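Plekum 555 Hot Drink Urn
by Dilach

Item 555
Holds 30 cups
Fits: countertops, folding tables, serving carts

Overview

The Plekum 555 makes and holds hot drinks for a room full of people, and we're very fond of it. Fill it with cold water, set the dial, go put the chairs out, and the light on the front turns green when the water is ready to pour. It's quiet too! The older Plekum had a rattle in the lid that you could hear from the back row, and the new lid sits in a silicone ring that took care of it.

It works for tea, cocoa, hot cider, mulled juice, or plain hot water for instant coffee and soup packets. With the brew basket in place it makes a good pot of drip-style coffee as well (use a medium or coarse grind, since fine grounds slip through the holes and end up in the bottom of your cup).

What's in the box

Urn with lid
Brew basket and stem
Drip tray
Power cord, detachable
Spare tap washer
Quick start card

Details

Body: brushed stainless steel, double wall
Capacity: 30 cups
Taps: 2, front and side
Keep-warm setting: 500 watts
Controls: one dial, one light
Cord storage: wraps under the base
Handles: stay cool, riveted
Inside markings: cups on the left, liters on the right

About those two taps

This is the part people write to us about. The front tap is the usual kind: push down and it pours, let go and it stops. The side tap locks open, so you can fill a pitcher or a big thermos without standing there holding a lever. Both unscrew by hand for washing. If you only want one in use, say at an event with small kids running around, the side tap has a cap that turns and clicks shut.

The double wall makes a real difference as well. Brush your sleeve against the old single-wall model and you knew it. The 555 gets warm on the outside, but you can move it an inch to the left without hunting for an oven mitt. (Please don't carry it across a room when it's full, though. Empty it first.)

Choosing a drink setting

The dial runs from Low to High with a notch for Brew. Green tea likes the lower half. Black tea and cocoa do well near the top. Cider can sit on Low all afternoon with a cinnamon stick in it, and the whole hall will smell wonderful, but take the brew basket out first and rinse the taps with hot water as soon as you're done, because sugar is hard on the washers.

For cocoa, mix the powder with a little warm water in a separate bowl before it goes into the urn. Dry powder poured straight in will sink and scorch. Stir now and then with a long wooden spoon.

Cups and carrying

The front tap sits high enough for paper to-go cups and most travel mugs. Tall thermoses need the side tap and the edge of a table. Leave a little space under the rim if the drink is going to travel, press the lid down all the way around, and use a carrier when you have more than one to take.

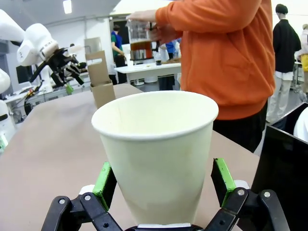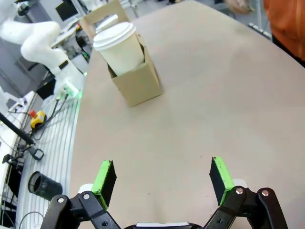
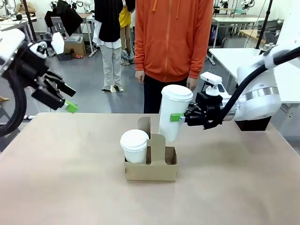 Cleaning

Unplug the urn and let it cool. Tip out what's left, wipe the inside with a soft cloth and dish soap, and rinse twice. Don't put the body in the dishwasher or under the faucet. The basket, stem, lid, and drip tray can all go on the top rack.

If your water is hard, you'll see a chalky film on the bottom after a month or so of steady use. Equal parts white vinegar and water, heated on Low and left to stand overnight, will lift it. Run plain water through both taps afterward or the next batch of tea will taste like salad.

Parts and add-ons

Tap washer, pack of 2
Replacement brew basket
Glass level gauge
Clitbridge rolling cart (the drip tray locks into the groove on the top shelf)
Ghorbani paper filters, box of 500, pre-cut with the stem hole

The Ghorbani filters are optional, but we'd get them. Cleanup goes from scrubbing the basket to lifting out one damp disk, and the coffee comes out clearer.

Common questions

Can I leave it on all day?
Yes, as long as there's liquid above the lowest line. It shuts itself off if it runs dry. To start it again, unplug it, let it cool, and refill.

Can I make a half batch?
You can. Hot water and tea work at any level above the line. For coffee, fill at least to the halfway mark so the stem can do its job.

Will my old Plekum basket fit?
The basket will, the stem won't. The new stem is shorter.

Does it ship assembled?
Everything but the side tap, which is wrapped in the brew basket. Hand tight is plenty.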